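SPEAKER NOTES – "Where Things Live: Glassware, Racks and the Great Bench Drift"
Clem Lockyer, Rutherford teaching labs
Slot: Monday, straight after lunch. Speak up.

Slide 1 – Title
Leave this up while people find seats. Do not start until Keith Bolger has finished with the blinds, or he will do them during slide 3, as he did last year.

Slide 2 – Why I am standing here
Say who I am. Say that I look after glassware for the teaching labs, which means I am the person who sends the emails.
Get the show of hands: who has ever put a tube down "just for a second"? Wait. Everyone who hasn't got a hand up is either lying or works in accounts.
The email with the subject line "TUBES" was mine. I stand by the content. I have been asked to reconsider the capitals.

Slide 3 – The audit
In May we did a full count of the conical tubes, glass, pointed bottom. The stock sheet said 562. Pause here and let them enjoy how exact that sounds.
We were 152 short.
Not all broken, before anyone starts. The breakages book accounts for 35, and I believe the breakages book, as it is kept by Washington Sampaio and he writes down chips. The rest were in the building. They had simply gone to live somewhere else: drawers, windowsills, a coat pocket (returned, washed, thank you), and one in the Totasdale store holding up a pencil.
If anyone asks whether we needed the full 562 in the first place: good question, see me afterwards, bring biscuits.

Slide 4 – The cone problem
A round-bottomed tube at least has the decency to look unstable. A conical one comes to a fine point and people treat it like a mug.
It can't stand up. It has never been able to stand up. It has two states, held and lying down, and a lying-down tube has the whole bench to roll about on.
Do the demonstration with the pencil. NOT with a tube. Paora Mudgway still brings up last time.

Slide 5 – Two bench pictures
Give them a good ten seconds on this one and have a drink of water. 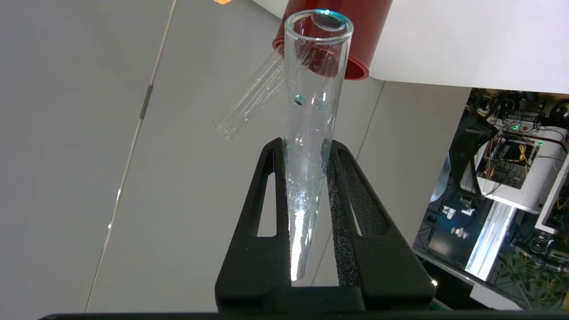
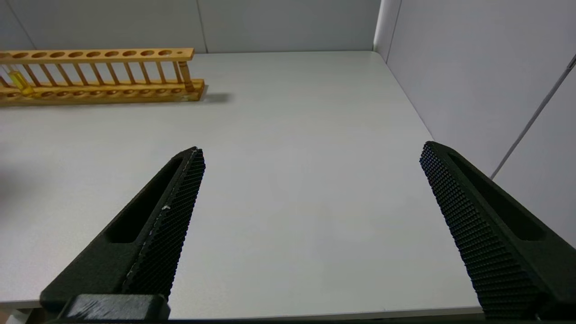

Caption on slide: Same room, two pictures. First picture: one tube up, another lying down behind it. Second picture: the wooden rack, at the back on the left.

Points to make, in whatever order they come:
– The upright tube. Look at the inside of the glass. There's a small dark drop on the wall, and lower down it goes white and speckly. I can't tell from a picture if that's moisture or some sort of residue, and neither can the next person to pick it up. So it goes to the wash. "It looked all right" is how we got the Viltamell incident (don't tell the Viltamell incident, there isn't time).
– The tube lying down behind it. Ask the room where its home is. Somebody will say "the bench". Be kind.
– The rack. Pale wood, holes in the top plank, shallow dips in the base for the ends to sit in. I am very fond of this style. The dips are the clever bit with a pointed tube: the hole stops it falling over, the dip stops the tip wandering off.
– Where the rack is. Towards the back, over to one side. I have no quarrel with keeping the middle of a bench clear, but a rack at arm's length is a rack people don't reach for. Bring it to you when you start. Push it back when you finish.

Slide 6 – The rules
There are 4. There were eleven, and Nelu Dumitrescu pointed out that no human being had read past six.
1. Rack first, then tubes.
2. If it's in your hand, you know where it's going next.
3. Marks inside the glass mean it's dirty, even if it's clean.
4. Your pocket is not storage.
Rule 3 will get an objection from the back. The answer is yes, even then.

Slide 7 – What about plastic racks?
Skip if running late.
The Clunex ones stack nicely and go through the washer. The wooden ones do neither, and they stain, and I would save them first in a fire. We are keeping both. Wood stays out of the sink, please. I found one soaking overnight and had to go for a walk.

Slide 8 – Questions
Likely ones:
"Can we label our own racks?" Yes, in pencil.
"Is there an amnesty?" Yes, until the end of the month, box by the Totasdale store door. No names taken. Washington will be nearby, but he is only there for the chips.
"Will there be another email?" Move on to the next question.

Clicker goes back to Keith. It has a home as well, second drawer down.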